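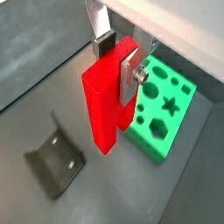
Shape sorters again, Mar 26, 2026. I've got the green board back out and the red blocks that go with it. It has a star and a big round hole as well as the plain ones, and the long squared block is the simplest of the lot.

The arch is harder – it has to be turned the right way first.

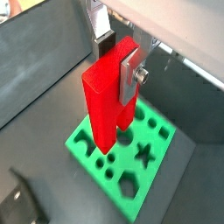

Red arch, green board.

Noemi Sala asked if the legs match. They don't – one is longer.

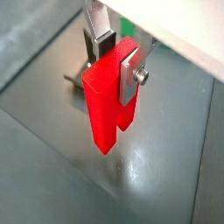
The uneven legs.

Next set in November, from Doment.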